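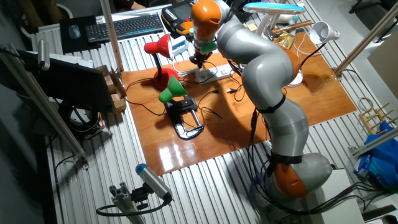

Luz a mais, luz a menos

O grupo de manipulação da Kandton passou o inverno a mudar candeeiros de sítio. O resultado saiu em janeiro, num relatório assinado por Shengli Shi, e confirma uma suspeita antiga: um modelo de preensão treinado com iluminação bonita e constante perde o juízo assim que alguém abre um estore.

O método, batizado Drastus, é de uma simplicidade quase embaraçosa. Entre tentativas, muda-se a direção e a cor da luz, e o braço repete a mesma tarefa sobre a mesma tábua envernizada, cujos reflexos já tinham arruinado dois artigos anteriores. Foram 4,000 tentativas em 30 configurações de luz. No conjunto de teste, com 307 objetos, as falhas de preensão desceram 17 pontos percentuais em relação ao modelo de base, o Vasilakis, que continua excelente desde que não lhe mexam no interruptor.

Fica por resolver o caso das embalagens metalizadas — o modelo insiste em agarrar o brilho e deixar o pacote. Shi atribui o problema à estimativa de profundidade; os colegas atribuem-no ao modelo, que é de Shi. A próxima ronda decorre no laboratório de Wastgate, que tem janelas.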